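26 Apr 2018

The planner and I are not on speaking terms this week. I asked it for a path from one side of the table to the other, a distance I could cover with my elbow, and it thought it over and came back with a route by way of the ceiling. Legal, collision-free, and completely deranged.

The culprit was my cost function, of course. Back in the Pultstead days I gave joint travel a weight of 31, left no comment, and moved on with my life. Lowther (our planner, named before my time) has been faithfully obeying that number ever since.
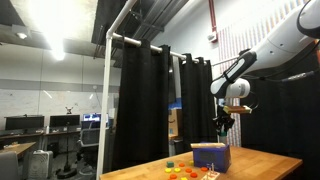
So I took the weight down to 4 and replayed over 900 logged requests overnight. Most of the scenic routes went away. Eight did not, and all eight start with the wrist twisted nearly to its limit, where the solver picks the wrong elbow solution and then defends it to the death.

My current fix is to seed the solver from the previous pose and reject anything that flips the elbow. It's a hack. I put it in the Jumance branch, where hacks go to become permanent. I did leave a comment this time. It says "sorry."

Next up is the logger, which still stamps everything in two different time zones.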